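Kuvthorpe Short Courses
Sorting and Storing Mixed Goods - Unit 4 handout
Notes: Razia Abbasi (bench sessions: Haris Pirzada)
2025-07-10

Bins, not shelves. Last unit was shelving, so have those notes with you, I refer back to the zone labels a couple of times.

What we mean by mixed goods
Anything arriving without its own carton, or where the carton is no use. Glasses, chargers, travel bottles, small toys, odd bits of packaging with something still inside. Returns counter, lost property, op shop donations. All the same problem really: different shapes, different weights, one container.

Grendo bin vs Lilteck tray
Grendo = deep, straight walls, takes knocks. Lilteck = shallow, has a lip, stacks. The reading (Bugti, ch. 3) uses "tote" for both, which is confusing. In this course bin = deep, tray = shallow. Use those words in the assignment please.

Choosing depth
Deep bin hides small stuff. Shallow tray shows everything but fills up fast. Rule of thumb from the bench sessions - if the smallest item is shorter than a quarter of the wall height, go to a tray or put in a divider. Colour matters too. Grey on grey is slow to find, clear on anything is slowest.

Spread or heap?
Spread = one layer, gaps between items, each one can be picked up without shifting its neighbour.
Heap = more per bin, but every pick disturbs the rest.
Students always want to heap. For sorting, spread. Heap only when the whole lot is going to the same place.

Fragile and awkward items
- eyewear: lenses never against the wall. Fold the arms in before it goes into storage (for a quick sort don't bother)
- transparent things: check along the edges and corners by hand, do not trust your eyes
- anything small and bright: easy to see, easy to forget, tends to end up behind something bigger
- flat or flexible strips: lay them along an edge, otherwise they slide under everthing
- sharp: seperate tray, always, no discussion

Wear
A scratched surface is fine for sorting. Cracked is not. Look at the bin empty, under a decent light, before you load it. Specks and scuffs can pass for small parts and you'll waste time on them. Wipe down, let it dry, then load.

Sloped panels
Not in the Bugti chapter. A panel leaning along the back takes away floor area, and things settle at its base. So the base line is the first place to look when an item is missing. Come back to this in tute.

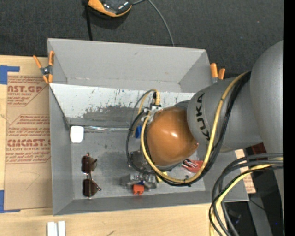
Fig. 4.1 Mixed goods in a deep grey bin. Sunglasses at left, clear strip along the foot of the scratched panel, small blue item at the strip's right end.

Work through for tute (in pairs, notes form is ok)
Using Fig. 4.1, which item would you lift out first and which is most likely to be missed? Would you call the left side spread or heap? Then redo the same thing for a Lilteck tray - what changes?

Assignment 2
Sort one bin of household odds and ends at home. Write up 500 words, plus a sketch of the layout before and after. Any container with straight walls will do, a storage tub from the laundry is fine. Due in September, date is on the unit page. Hand in to Haris, room 235, or the box outside if he's teaching.

Next time: labels, and who reads them. Bring a marker.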